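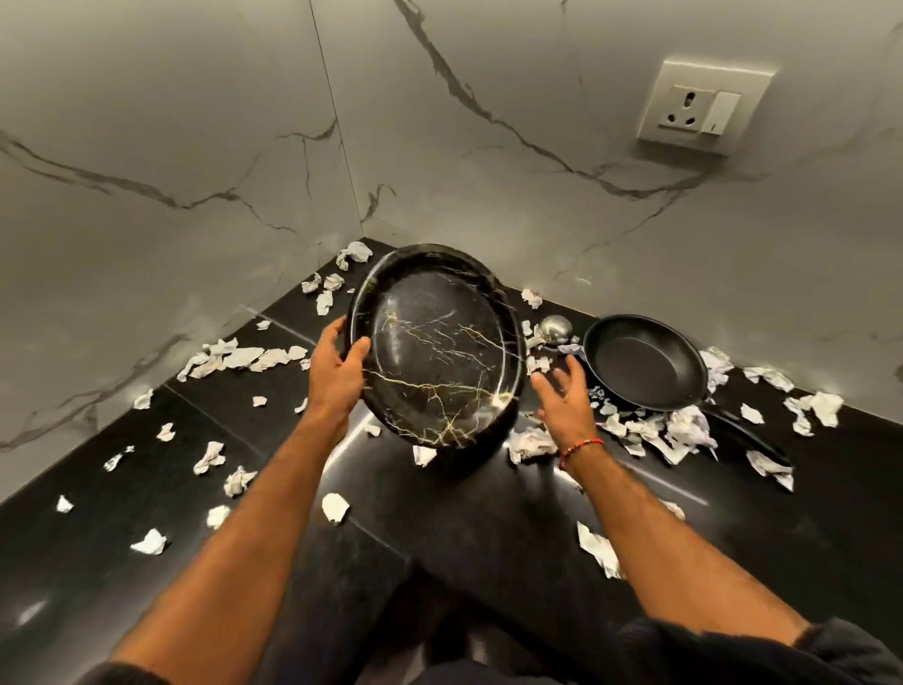 What is in the Skarnstead Kitchen Words list?
Household terms for things found in a kitchen, each with a plain definition, a part of speech and any regional spelling. The current release holds 1009 entries in one CSV file.

Files

kitchen_words.csv: the list itself, UTF-8, comma separated
variants.csv: regional spellings and older forms, keyed by entry number
CHANGES.txt: what was altered between releases

Columns

id, headword, pos, definition, region, source_code. The region column is blank where a word is used everywhere. Two source codes are in use: G for words carried over from the Gindex glossary, Z for words sent in by readers of the Zollbridge newsletter.
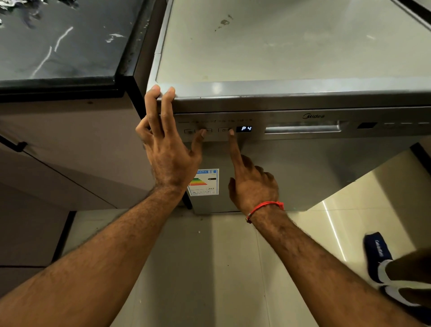 Photo: Skarnstead Kitchen Words, project pictures. Same licence as the list.

How entries were chosen

A word went in if it turned up in at least four separate submissions, or if it was already in Gindex. Brand names were left out unless people use them as ordinary nouns. Recipe names and dishes are not covered. For those, see the Bouvier list, which uses the same column order and can be joined on headword.

Known problems

Almost 17 per cent of the definitions are very short and need rewriting. "Press" and "range" each have more than one row, so do not treat headword as unique. Plurals are handled unevenly in the Z entries. The August release changed "worktop" from a variant to a main entry, and older scripts may miss it.

Licence

CC BY 4.0. Please credit Skarnstead Kitchen Words and give the release number.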